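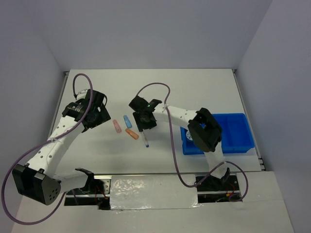

My job is being "transitioned" to looking after two robot arms. What should I ask for?
Posted in Work & Pay > Warehouse and Packing
1022 views

Dagim Kassa

I pack small orders at Mulmont. Desk and hobby stuff mostly: clips, markers, erasers, little jars, the kind of thing that falls behind a radiator and lives there. You take a tray with compartments, you put the right things in the right compartments, you send it down the line. I've done it for six years and I'm quick.

In December we got a bench with walls on three sides and two arms bolted to it, one left and one right. For now it handles a short list of items. A blue clip, a pink clip and an orange clip, plus some of the markers and jars. My supervisor says nobody is losing hours "as a result of the cell." What's changed is that two of us from the packing line are now "cell attendants." I asked what an attendant does and was told I'd be growing the role. So far I have grown it into the following:

Putting the items out on the table.
Watching.
Picking up whatever gets dropped.
Putting the items out on the table again.
Filling in a form in Sultari every time I had to reach in, with a reason chosen from a menu of nine. None of the nine is "it missed."

The thing is slow. I could beat it with one hand while eating a sandwich, and on the second day I may have demonstrated this. But it's been getting less slow, and I can do the math. On the line my target was 192 trays a shift, and there was a bonus for going over. Attendants have no target, so they have no bonus. I pointed this out and was told it would be "looked at."

I'm also the person it's learning from, in a way. When it can't manage a pickup the engineer has me work the arms through it by hand with a pair of controls, and that gets saved. They've saved 2656 of these so far between me and the other attendant. There's a counter on the screen.

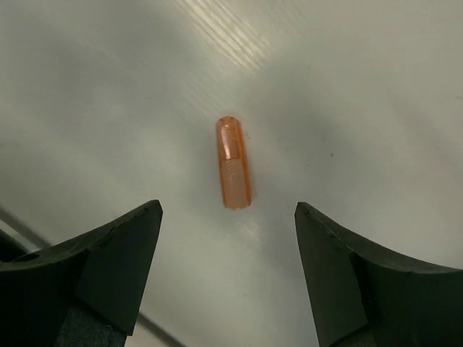 The clips are the worst for it, by the way. They're smooth and they roll if you nudge them, and if the fingers come down a hair off to one side you've just moved the clip somewhere more annoying. I have learned to line up on one so that it sits dead between the tips before I close. I'm fairly proud of this, and I have no idea where to put it on a resume.

So what I want to know is:

Should I be asking for a new job title and a new pay rate now, or waiting to see what the job turns into?

Is it normal to lose the bonus? It was a decent slice of my check.

And does helping to train the thing count as extra skilled work, or am I just packing clips the long way around?

No union at our site. I don't hate the machine. The other attendant has named it and I've asked her to stop.

3 replies, sorted by helpful votes

palletjack_pru

Ask now. The best time was before you picked up the controls, and the second best is before anybody writes a procedure with your name in it.

I was in a similar spot at a place that did cosmetics samples. Our arms came through an outfit called Molix and the first couple of months were just like yours, lots of standing there with a tray feeling like a substitute teacher. I waited to see what it would turn into. It turned into machine tending, cleaning, first-line repair, training two new attendants and writing the shift report, all on a packer's rate. By the time I complained, that was "the job as currently performed," and I was the one who'd been performing it.

What worked for the woman after me was dull but it worked. She kept a list for four weeks, in a notebook, her own one. Every task, start time, how long, and whether a packer would have been expected to do it. Then she asked for a meeting and put the list next to her job description. It's hard to say nothing has changed with those two pages side by side. She got a new title (operator, not attendant, and fight for that one, because "attendant" sounds like you hand out towels) and a rate in between packer and technician.

On the bonus: yes, it's common to lose it, and no, you shouldn't just take it. Ask for your average bonus over the last six months to be rolled into the base rate while you're assigned to the cell. They moved you. You didn't ask to move. Get the answer in an email even if they tell you in person, and if they won't email you then you email them: "Just confirming what we discussed." Keep a copy at home.

I'd also ask these, in whatever order annoys them least:

Who covers the cell on your breaks? If the answer is nobody and it runs anyway, who answers for what happens?
Who is allowed to reach in, and what has to be stopped first? You need that in writing and you need to have been shown it.
If the cell gets cancelled, do you go back to your old spot with your old target?
What training leads to a technician's rate, who pays for it, and is it on the clock?

That third one gets forgotten. Ours did get cancelled for a while and my old station had been given to a vending machine.
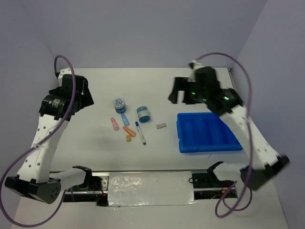
tomasz_nightshift

Agree with the above except that I'd go in a bit softer, as you have no union and presumably like being employed.

I run a cell for a parts company. We use Hubáček grippers. The part I'd push on is your third point, about the training. Doing pickups by hand through the controls is skilled work. I've watched good packers sit down at it and knock everything across the table for a week, and I've watched people get the hang of it and come out better than the engineers. Some of my own early ones were terrible and had to be thrown out. So find out how many of yours they keep! If you did most of that 2656 and they kept nearly all of it, that's a number with a dollar sign waiting to be put in front of it. Ask the engineer, they usually know and they usually like being asked.

Also the menu with nine reasons. Please don't just pick the first one every time. I know everyone does. We had 907 stops logged as "other obstruction" in one quarter and management decided we had a tidiness problem. We all got a talk on tidiness. It was the lighting. If "it missed" isn't on there, ask for it to be added, and until then type it in the comment box if there is one. Those forms are what they'll look at when they decide how many people the cell needs. At the moment the record says things mostly go fine, and the reason they go fine is standing next to it with a pink clip in his hand.

Slow is not much comfort, sorry. Ours was slow too. It's now as quick as a middling packer on the easy items and still useless on anything floppy. We have fewer packers than before, mainly from people leaving and not being replaced. Your supervisor's "nobody is losing hours" can be perfectly true the whole time that's going on. Ask what happens to the open positions.

gary_b_1

just apply somewhere else they all do this. my cousin got replaced by a conveyor

Dagim Kassa

Thanks, all. Notebook bought. I asked about reaching in and there is a written procedure, it was in a binder, and the binder was in the engineer's car. I've now read it and signed it. Meeting with my supervisor is at 2:30 tomorrow and I've got the bonus figures printed out.

I checked the comment box too. It takes forty characters. "It missed" fits with room for the color of the clip.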